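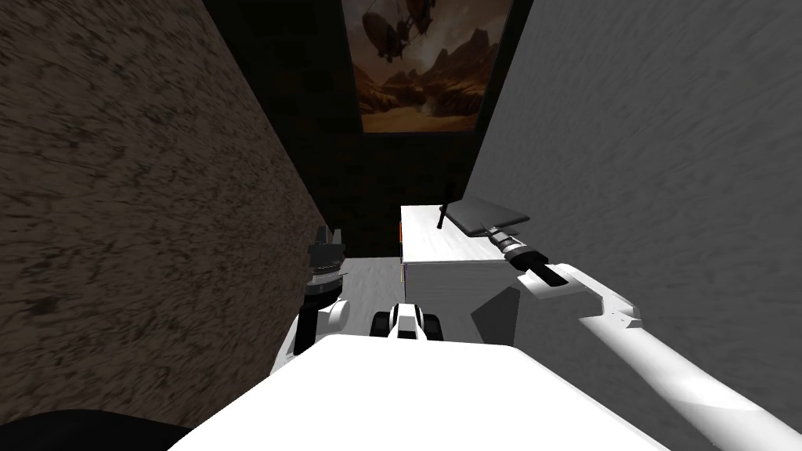

Robot chores trial: good at lifting, not so good at putting back

Curkmont, 18 May 2026

Household robots can pick up a kitchen tool most of the time. Putting it back where it lives is another story, going by first results out this morning from Golex, the Curkmont outfit that has been running a two-armed machine through everyday jobs in simulation.

The company ran 1037 attempts at what it calls "bench and shelf" work. Grab a spatula, set it down flat, move it along, hang it up. Nothing fancy. The sort of thing a ten-year-old does while complaining.

Picking up went well. Hanging up did not. Neither did anything that needed both arms at once, with the second arm often left waiting while the first sorted itself out.

"People see it grab the handle and think the job's done," said Đức Hầu, who heads the trial. "The handle is the easy bit. Then you've got a long flat thing sticking out the other end and the robot has to know where that is as well."

Long tools were the worst. Brooms, turners, ladles. The software, named Dastard (staff voted, management regrets it), plans the arm's path well enough but tends to lose track of the far end of whatever it's holding. In tight rooms that means knocks. Walls, cupboard doors, the edge of the bench.

Narrow hallways and galley kitchens were put in on purpose. Hầu said earlier tests used big open rooms and gave flattering numbers.

"Noone I know has a kitchen like that. Mine's a corridor with a stove."

Colours and finishes get swapped between runs too, and so does whatever is hanging on the walls, so the software can't just learn one room off by heart. Dark rooms with one bright surface gave it more trouble than expected. Golex is still looking at why.

Speed is the other sore point. A simple pick up and put down took up to 99 seconds on the slower runs. Hầu reckons that is fine for a machine tidying up overnight, hopeless for one working beside a cook in the dinner rush.

The shop-floor side of the trial is further along. Khúc, a homewares chain with 2 stores in the district, wants a machine that can straighten shelves after closing and put stray stock back. Its managers were shown the results last week. The reaction was polite, we're told.

A Khúc spokesperson said the chain had made no order and no jobs were tied to the trial. "We'd want to see it do a full aisle in a real shop before we talk about anything else," the spokesperson said. "At the moment our night staff are quicker and they don't need a reboot."

Fair enough. Simulated work only counts for so much. Real handles are greasy, real shelves are wonky, and a dropped pan in software costs nothing. Golex says it knows this and isn't claiming otherwise. The idea is to get the clumsy stuff out of the way on a computer before a physical machine is let near anyones crockery.

Next round is planned for August. It will have 3000 attempts, more clutter, and a new set of two-handed jobs including holding a bowl still while scraping it out. Folding laundry was on the list but has been dropped for now. Cloth is a nightmare to simulate, Hầu said, and the team would sooner get spatulas right.

Asked when a household might see one doing the dishes, he wouldn't give a year.

"Wiping the bench, sooner. Dishes, later. Anything with glass, keep doing it yourself."

Golex says the full results, including the failed runs, will go up on its website once they've been checked over.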